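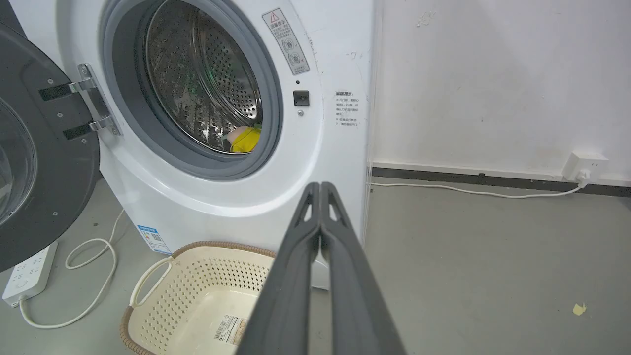 Figure 1. Gripper in front of the open washing machine, with the basket below the door.

Garngate: Student Project Report, September
Supervisor: Mareike Fröhlich

Our group worked on the laundry task. The robot has two arms, and the items have to be moved between a basket and the drum of a front-loading washing machine. We used soft toys and other light objects in place of clothes because they keep their shape and are easier to tell apart.

We recorded 109 runs by teleoperation and dropped 9 of them for bad timestamps. The other 100 were used for training. The drum rim was the hardest part. If the wrist came in too high, the fingers touched the gasket and the run was stopped. We lowered the approach height twice before the final recordings.
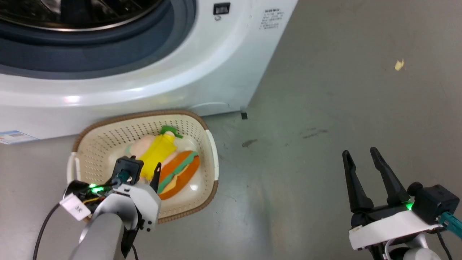
Why is the basket kept close to the machine?
A short path between basket and drum keeps both ends within reach of the arms, so the base can stay in one place for the whole run.

Remaining work: the policy still closes the gripper too early on small items. The next group should start from the Plukstead settings file and record more runs with the basket turned.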